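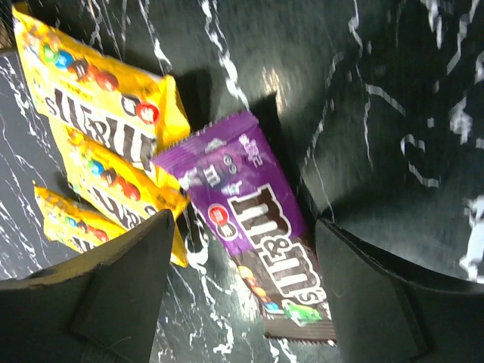 Bolsitas de M&M's sobre el mármol oscuro.

Revisión de la capilla antes de la novena -- salón y sacristía

Repasó: Iara Medina

Velas del altar: bien. Quedan 68 en la caja, y las dos del cirial están nuevas, gracias a Dios.

Extintor de la sacristía: cargado, marca Peston, con la etiqueta de mayo. Lo querría más cerca de la puerta, que con las procesiones una nunca sabe dónde le va a tocar estar.

Andas de la Virgen: pendiente. Un tornillo del lado izquierdo baila un poquito -- ya le avisé a la ferretería Han y nos guardan el repuesto.

Salida lateral: libre, aunque había 10 sillas apiladas y las corrimos entre todos, con mucha risa.

Alfombra del pasillo: falta pegar una punta.

Incienso: ventilar 20 minutos después del rezo, por favor, que doña Trultard tose.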